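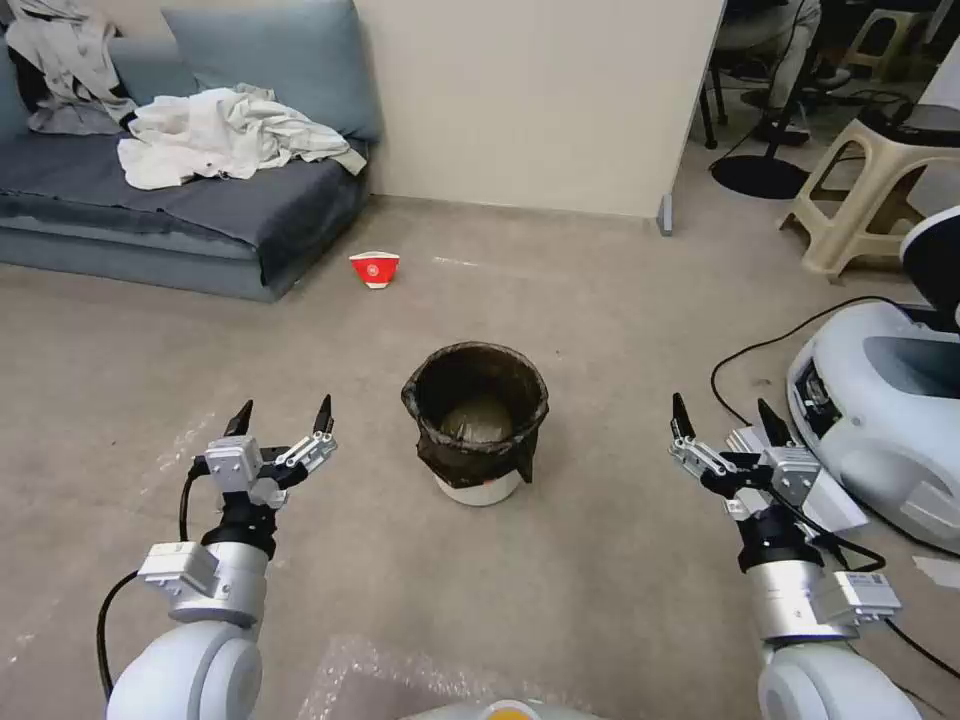
**Student robot club sets its sights on litter**

6/21/21 – The Rallow student robotics club has spent the spring term teaching a two-armed robot to tidy a living room, and members say they will enter it in the Sornero household challenge. Whether it will be ready is another matter.

The task sounds small. A paper cup lies on the floor near a sofa, and there's a lined bin a short way off. The robot has to find the cup, pick it up and drop it in the bin without help. Points are lost for crushing the cup, nudging the bin or taking longer than 2 minutes.

According to the club's own log, it made 70 attempts last week and 34 of them ended with the cup in the bin. The club calls this "strong progress" on its results in March. It didn't publish the March results, and the log doesn't say how often a student stepped in to set things straight between tries.

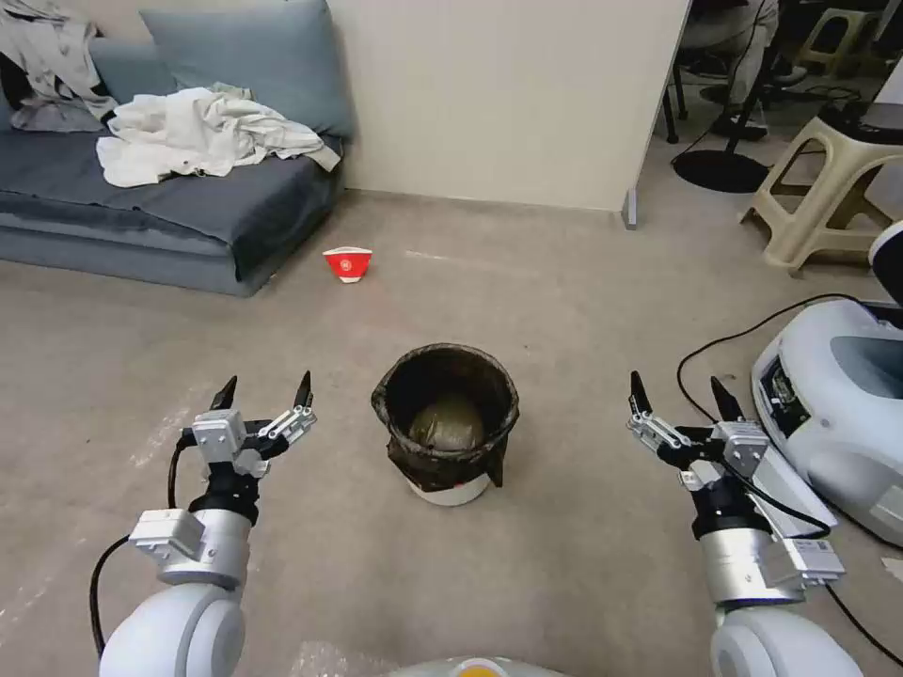 Čestmír Říha, who teaches electronics and supervises the group, was more careful than the club's newsletter. "We have one cup, one bin and one sofa," he said. "If you move the bin a metre, I would not bet my lunch on it." He would like the 12 students to spend less time on the demonstration and more on finding out why it fails.
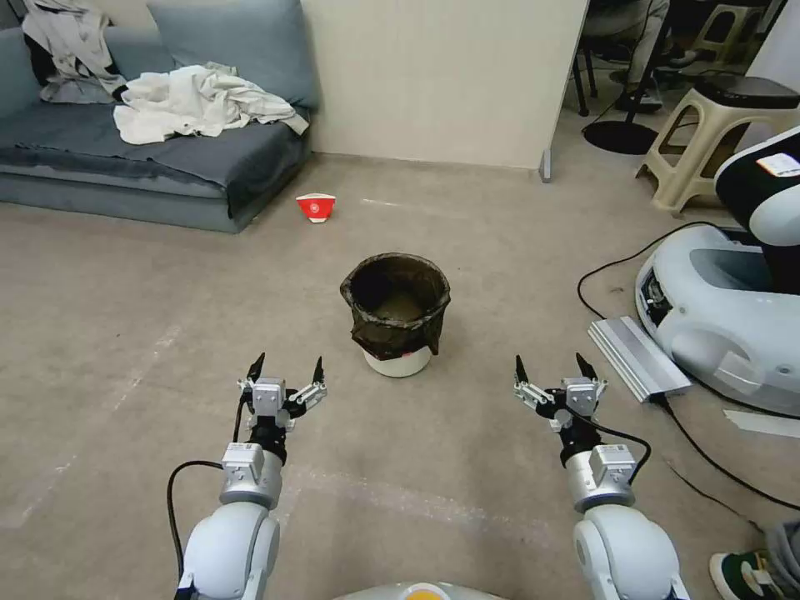

The club's practice area, with the cup on the floor in front of the sofa.

That seems fair. The entry form, which the club shared with us, describes the project as "a step towards care at home". People's homes have rugs, pets and cups with tea still in them, and none of those appear in the test plan. Nor does the form mention what the robot should do about clothes left on a sofa, a job most households would rank well above a stray paper cup.

Velier, the parts supplier backing the entry, has said it will pay for travel and spare fingertips. It has not said what it expects in return, and the students we asked didn't seem to know.
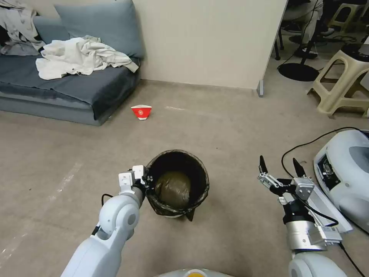

The left gripper beside the rim of the lined bin.

The club has named its control program Kiss, and plans to release the code after the contest. A public session is promised before then – visitors will be allowed to choose where the cup goes, though the bin, for now, stays where it is.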